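Home | News | Releases | Archive | Subscribe

Planner update: the bowl-to-rack task in simulation

16 November 2023

The October build of Dritora, the planning layer that sits on top of our Rasis controller, went out to all partner sites without the new grasp code. That code is now merged and will be in the next build. Most of the work since the last newsletter has gone into one kitchen task, run only in simulation: pick a bowl up off the counter and set it in the dish rack.

The task is harder on the planner than it sounds. The gripper has long flat fingers, and to take a bowl by the rim one finger has to go inside while the other stays outside. The old planner treated the whole bowl as a solid block and refused any path that entered it. Thư Doãn replaced the block with a hollow shape built from a set of small wall pieces, so the space inside the bowl now counts as free. 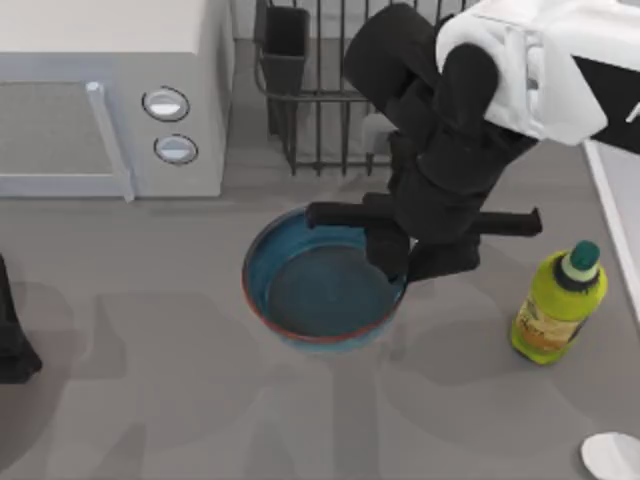 The cost of the hollow shape is planning time. With the solid block, a single collision check was cheap enough that we never tuned it. With the wall pieces it became the slowest step in the loop, and the first version of the branch would stall for long stretches before returning a path. Thư fixed most of this by checking the outer block first and going down to the wall pieces only when a finger link is already inside it. The other arm is still checked at every step. It holds its position in this task, but the planner has no rule that says it may be skipped, and we would like to keep it that way.

Noura Abu Hammour has been working on the perception side. Her change is to how the object tracker uses views that do not show the work surface. In the simulated house, a camera can end up facing a plain wall with only the rim of something blue and a bit of furniture at the bottom of the view. The tracker used to take a view like that as evidence that the objects it knew about had gone, and it would drop them from the map. The planner would then ask for a bowl that no longer existed and the run would end with an error.
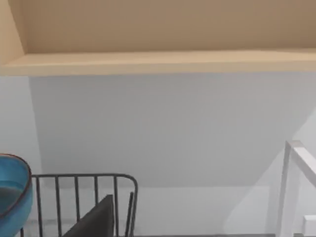
Under the new rule, an object is dropped only when a camera has a clear line to where it should be and does not find it. Each object now carries a list of the views that could have seen it, and the viewer can print that list for any time step. Noura also cleaned up the log format along the way. Old logs still open, but the column for view age will be blank.

For the merge test we used 40 seeded runs on the Grevness machine, with the same seeds for the old and new code. The old code finished 9 of them. The new code finished 17. Of the runs that still fail, the largest group fails at the rack, where the planner picks a placing pose that lets the bowl touch the wires too early. Górecki, our replay tool, can now step through these runs one control tick at a time and show the planned pose next to the actual one.
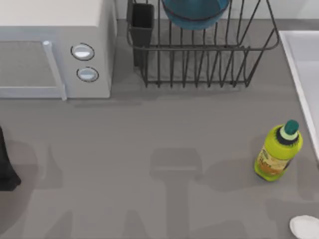 Simulation render: Dritora project

The next item on the list is the placing pose. Thư has a branch that scores poses by how much clearance they leave to the rack wires and to the utensil holder at its left end. It is not ready for review. Until then, please do not change the rack model in the shared scene folder, as the seeds depend on it.

Sites that want to try the merged code early can build from the main branch. The settings file has two new entries, one for the hollow shapes and one for the view rule, and both are off by default. Send failed runs to Noura with the seed and the full log.

Contact the newsletter desk | © 2023 Dritora project | Back to top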